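How a Gripper Gets Its Checkup

A gripper is a machine's hand. The one in this story is a hand-held tool. A person carries it around, and it picks things up with two fingers. Filipa Carrilho looks after the grippers at a workshop called Flomia, and she gives each one a checkup before it goes out to work.

She starts with the pads. These are the soft parts that touch whatever is being picked up. Dust and lint make them slippery, so Filipa wipes them with a damp cloth and lets them dry. A pad with a tear in it gets replaced.

Next come the joints. Each finger is held up by a set of bars called a linkage. The bars turn at points called pivots, a bit like your elbow. Filipa opens and closes the fingers 14 times and listens. A squeak or a scrape means a pivot needs cleaning. 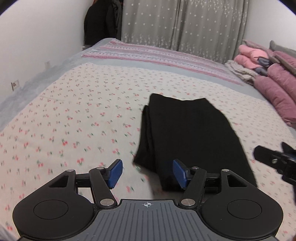
A gripper over a bed with a folded black garment. The finger pads are blue, and the round silver caps are at the joints of the linkages.

Then she checks that the fingers line up. If one sits farther forward than the other, cloth can twist when it is lifted. Martim Prata fixes this by loosening a screw, moving the finger a tiny bit, and tightening the screw again.

The last job is writing in the logbook. Each gripper has its own page. Number 93 has had its pads changed twice, and its next full cleaning is due in February.

Words to know
Linkage: bars joined together so that they move as a team.
Pivot: a point where a part turns.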